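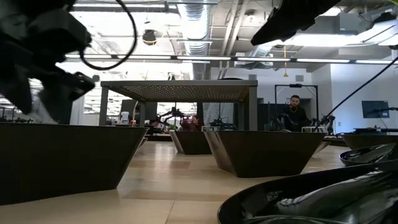 Gallery > Tableware and Table Settings

The Black Dishes at Plavcombe

We have been meaning to put these up since April, and I am sorry it has taken so long — the kettle always seems to need me more than the website does. Black dishes have had a hold on me ever since I bought two of them at Clevholm, meaning to use them for olives and nothing else, and then found myself serving everything from trifle to new potatoes in them. One thing led to another, as it does, and the cupboard door no longer shuts.

What I like best is a glossy black dish on pale wood. A white cloth makes it look rather stern, I always think, but on a light table it sits quite happily, and you can mix square ones with round ones and nobody minds in the least.

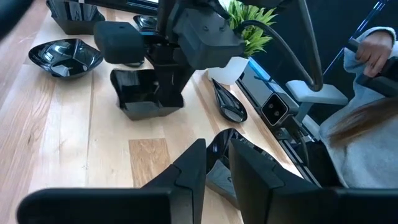 The other thing I would say to anyone starting out is not to fret about buying a matching set. My own came from all over, a few of them from the Miranda range and the rest from market stalls, and they get along very well together. Keep to one colour and let the shapes do as they please. Do have a soft cloth handy, though, as a shiny black glaze shows every fingerprint, and you will be polishing right up until people sit down! 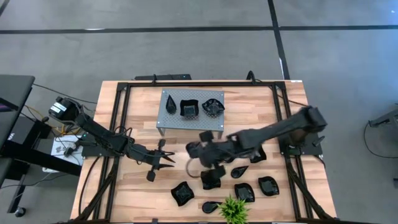 Height makes more difference to a table than almost anything else, and it took me years to learn it. If everything sits flat, the eye slides straight over the lot. A low stand at the back is quite enough, and it needn't be anything grand — the grey one with the little holes punched all over it does the job nicely, with the square bowl in the middle and the wavy-rimmed dish to the right of it. I would put sugared almonds in the wavy one, or just leave it empty and enjoy the edge.

More galleries
Kiltia linens, washed and unwashed
A long table for 13
Jugs, mostly chipped
Plavcombe in April

Home | Galleries | Table Notes | Contact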